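Goltitport Shared Workshop
Members' newsletter, Sunday, June 14, 2026

The arm in the back bay is pushing things!

If you have been in on a club night lately you will have heard the arm before you saw it, mostly a soft whirr and then Kasun Marikar shouting "no, the other way". We started talking about this build in January, when it was a sketch on the tea rota and a box of second-hand motors, and I am delighted to say it now spends its evenings shoving little blocks about on a board. I could watch it for hours (I have, my tea went cold twice).

The job we have set it sounds very simple. You type in something like "push the green star over to the blue cube" and the arm has to work out which block you mean, get the rod round behind it and push. There is no gripping at all. Kasun wanted a gripper from the start and Rhiannon Gittins talked him out of it, and I think she was right, as we would still be fiddling with the fingers now. A plain rod is cheap, it doesn't jam, and if it gets bent you make another one on the lathe before the kettle boils.

Pushing has turned out to be a lovely problem, though. Catch a cube a bit off centre and it spins away from you. The cylinders are worse. The stars are the ones I like best, all those points and hollows, so a push that lands in a hollow carries the block along nicely and a push on a point sends it anywhere. Randi Magnusson has been keeping a notebook of what goes wrong, and it is the best read in the building.

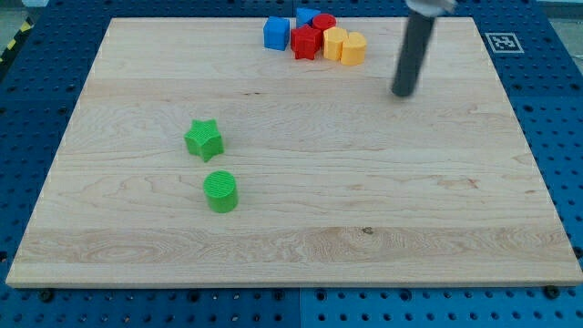 Reds, yellows and blues up at the far edge, the two greens on their own, and the rod clear of the lot.

The board deserves a mention too. Our first try was to run the blocks straight on the blue bench top, but they kept catching on the holes, so Glenys Humphreys found us a big pale piece of wood in the offcuts rack and spent a whole evening on it with sandpaper. It has a knot and a few marks and we are keeping them. Dwynwen Sayce would like to wax it. There has been a debate! For now it stays as it is, at least until we know how the blocks behave on bare wood, and then Dwynwen can have her way with one half and we'll compare.

The software side is called Prothero, after Rhiannon's old cat, who also pushed things off tables. It has 2,900 pushes saved up so far, all done by one of us steering the arm by hand, and it learns from those. Some nights it is brilliant. Last week it took a yellow block right across the board in one go and everybody cheered, then it sat above the next one doing nothing whatsoever for 3 minutes. Kasun thinks the evening light through the high window is upsetting it, so we are going to try a blind.

What we need most is more people to steer. It is good fun, you need no experience, and it only takes a few goes to get the feel of the controls. The more different hands we have, the better, as Prothero has picked up all of Kasun's habits, including his habit of coming in too fast. Members aged 14 and over are welcome, under-16s with a grown-up please. Come to the back bay on any club night from 7 and ask for Randi, who has the sign-up sheet. Please keep your own hands off the board while the arm is powered, and the stop button is the big one by the door.

We are also after a spare monitor, any size, and 4 rubber feet to go under the control box. Glenys has put a jar by the till for odds and ends.

Next time: Dwynwen on rewiring the Narnia cupboard, and where all the extension leads went.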